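Plisen tabletop sushi train kit: bench notes

April 2022

Bought the Plisen serving kit from Zevcombe for $300, plus $40 shipping. The box has a ring of grey plastic track, a bullet train and carriages that carry round plates. I supplied the arm and wrote the control code myself. Assembly took 92 minutes, most of it spent on the rail joints.

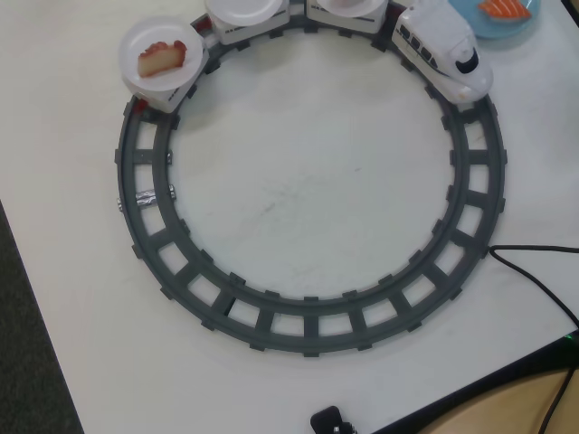

Cake on the last car, salmon on the blue plate beside the track.

The locomotive handles the plates acceptably at low speed. My complaint is with the joints, which have too much play for repeatable positioning. Stopping error at the pick point was 8 mm, so a fixed gripper pose is no use and the arm has to correct from vision on every pass. The manual gives no tolerance for any of this. 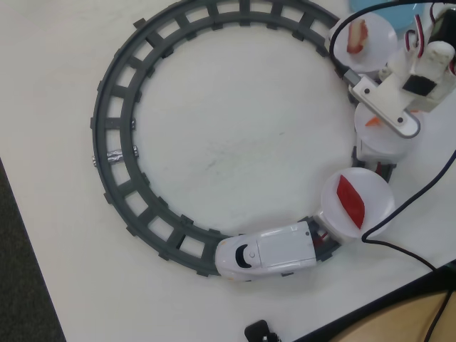 Teemu Pitkänen wrote in to say he gets half that error on the Laaksonen track, at the cost of a much noisier motor. I haven't tried it. If anyone has run the Plisen cars on Laaksonen rails, the gauge measurement would be useful.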